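**Reliability Test Engineer, Grip and Handling — Skuven, Tidlow site**

Full time, on site. Reports to Morven Sutherland, Test and Safety Lead.

Skuven builds and services humanoid picking robots for small-parts storage. We are hiring one engineer to work full time on dropped loads, starting with the fault that has held back our current hand release since November.

**Background**

During an endurance run at Tidlow, a unit let go of an open-topped box with the arm raised. The hand controller reported a closed grip for the whole of the event. No fault was raised, the arm did not stop, and the planner went on to the next move as if the box were still held. There were no injuries. A technician was standing outside the marked zone, and the box landed inside it.

The log review covered 3,265 picks. In 34 of them the measured thumb current fell below the hold threshold while the grip state stayed at "closed." Most of those picks finished without a drop, so the pass/fail report did not flag them. We have since limited arm speed on all test units and closed the cell to people while the drives are live. Both limits stay until the cause is found and the fix is verified.

The test cell uses steel racking with blue crates at several levels. The box is held between the thumb and the curled fingers and has to be moved close to the shelf beams, where light contact can shift it in the hand.

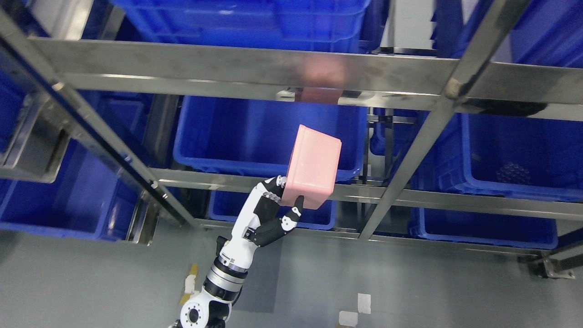 *Handling a pink box at the rack, Tidlow test cell.*

**What you will do**

- Reproduce the silent release on the bench and in the cell, and write it up so that another engineer can repeat it.
- Separate the candidate causes: tendon stretch, a stale grip-state message, thumb sensor drift, or contact with the rack.
- Define a slip check that does not depend on the controller's own grip state.
- Plan and run a 2,000-pick verification for each candidate fix, including runs with deliberate rack contact.
- Keep the cell risk assessment current. You will have authority to stop any test.
- Work with Chaudhary, our hand supplier, on teardown of returned units.

**What we need**

- Three years or more in test, reliability or failure analysis on electromechanical systems.
- Working knowledge of motor current data, force sensing and time-stamped logs from more than one clock.
- Enough Python to write your own analysis scripts.
- Practical experience with lockout procedures and guarded cells.
- Clear written reports. A sample is required (see below).

Experience with tendon-driven hands is useful. So is experience with Stikitz, which we use for tagging test events, but it can be learned on the job.

**Conditions**

The job involves standing for long periods and lifting crates onto racking. Some endurance runs start at 6 a.m. — the rota is agreed a month ahead. Safety footwear and eye protection are supplied.

**To apply**

Send a résumé and one failure report you wrote yourself, redacted as needed, to Morven Sutherland at the Tidlow office. Quote reference 195. Interviews include a two-hour session with an extract from the pick logs.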